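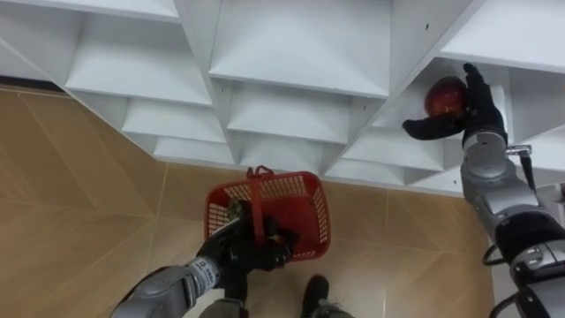

3.2 Shelf layout and stock rotation in small shops

Open shelving is common in shops with little floor space, where one unit may hold fruit, dry goods and household items together. The Fullar survey covered 12 such shops over 30 trading days and logged 3510 restocking events. After duplicates were removed, 3399 remained for analysis. Each event was coded by shelf height, product group and whether older stock was moved forward before new stock was added.
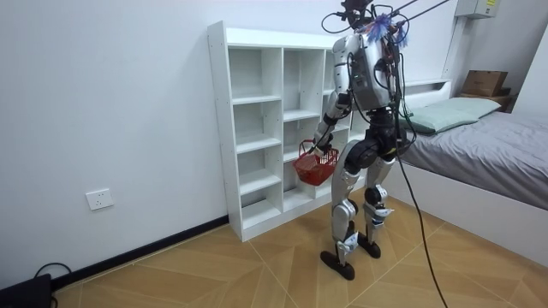

Coding was carried out by two readers working apart, following the scheme of Mishra and Hayat. Where the readers differed, the event was discussed on the Monday after entry and given a single code. Events logged before opening time were kept, but were marked so that they could be tested as a separate group.

Rotation was least frequent on the lowest shelves. Staff at the Bondberg shops reported that bending to reach the back of a low compartment slowed the work, and that they often placed new fruit in front of old. Shops in Alcantara showed the same pattern for dry goods, though the gap between shelf heights was smaller.

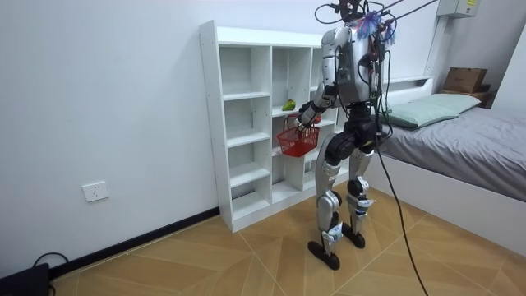

Figure 4. White open shelving unit against a plain wall.

Divided compartments complicate the measure. A divider limits sideways movement of stock, so rotation must take place from front to back within each compartment.

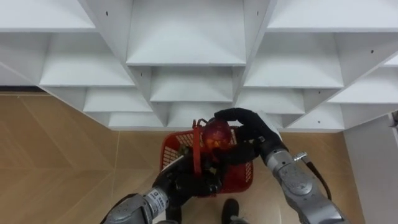
For this reason the compartment was used as the unit of analysis in the models below, with shop entered as a random effect. The Plirwood shops changed their layout in October, and their later events are treated separately in Section 3.4.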